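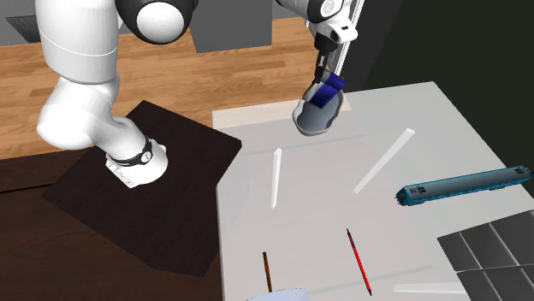

White robotic arm on its dark brown platform, computer rendering.

Print this page | E-mail this page
Search the catalogue: Enter keyword Go

# Cinoser Coin Records - data card

Version of 2018-03-10

## Summary

Cinoser is a set of catalogue records for silver and copper coins struck in northern Europe before the introduction of decimal currency. It holds 1801 records, each relating to a single coin in the Niskanen cabinet. The records were typed from the handwritten registers by Venla Mustonen and checked against the coins by Lauri Eskola. Questions of attribution were settled by Merja Kokkonen, whose initials appear in the `attrib` field where she altered the register entry.

## Contents

- `coins.csv` - the main table, one row for each coin
- `mints.csv` - mint names, with older and variant spellings
- `refs.csv` - references to standard catalogues, linked by record number

Of the records, 1000 are silver, 707 are copper and the remainder are billon. Gold is held in a separate register and has not been transcribed.

## Main fields

`record` - number in the Niskanen register. Numbers were not reused after a coin left the cabinet, so gaps are to be expected.

`denom` - denomination as written in the register. Spelling has been left alone.

`date_coin` - date on the coin. Square brackets mark a date supplied from the type.

`weight_g` - weight in grams to two decimal places. Blank where the coin is mounted or pierced.

`grade` - grade assigned by the cabinet. These grades are older than numerical grading and should not be converted to it.

`obv`, `rev` - legends in capitals, with a full stop for each stop on the die.

## Known faults

Record 404 appears in the register under two mints. Both readings are given in the notes field, and the question remains open. Die axis was not noted for the copper before the January revision and is still missing in places. Provenance taken from Ullard sale tickets is given as found - several tickets had been moved between trays.

## Use

The tables may be copied and reused for study, provided that Cinoser and the Niskanen cabinet are named. They are not a valuation and should not be quoted as one in sale descriptions.

## Corrections

Corrections should be sent to Toivo Vainio at Zullimgate, quoting the record number and the source relied upon. Accepted changes are entered by Venla Rissanen and listed in `changes.txt`.

Print this page | E-mail this page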